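Baskets, Pot Pads and a Clear Table

My kitchen table is where everything lands. Mail, keys, onions, the hot pad I can never find when the rice is done — all of it. I've been trying to get better about it, and a black wire basket plus a little discipline has gotten me most of the way there. 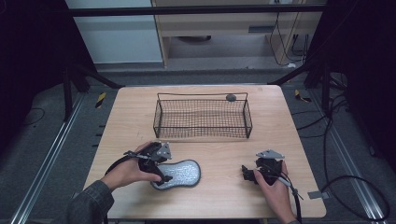
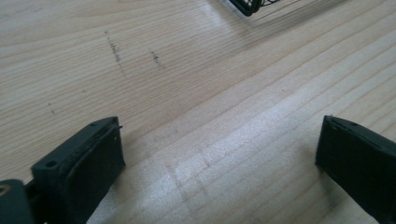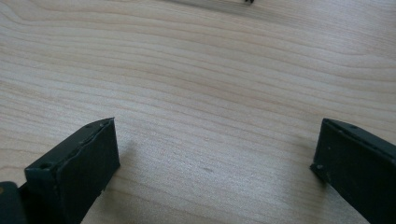 I start with the wood. I take everything off, wipe with a barely damp cloth and follow the grain, then go over it again with a dry one. My neighbor Adalberto Barros (he refinished his own table in August and now has opinions!) told me to stop using so much water, and he was right, the surface feels a lot smoother these days.

Then the basket. Wire mesh is great because crumbs fall through, but that means they fall on the table, so give it a shake over the sink before you put it back. A dry toothbrush gets into the corners where the mesh meets the rods. If yours has bare wire ends underneath, stick on three or four felt dots or you'll have scratches within the week — ask me how I know.

Hot pads I keep down to two. Any more and they just migrate. The quilted silvery kind shouldn't go in the dryer, mine came out crinkled and never lay flat again. Sponge it, hang it over the faucet, done.

Next I want to tackle the drawer by the stove, which hasn't closed properly since we moved to Dredordale.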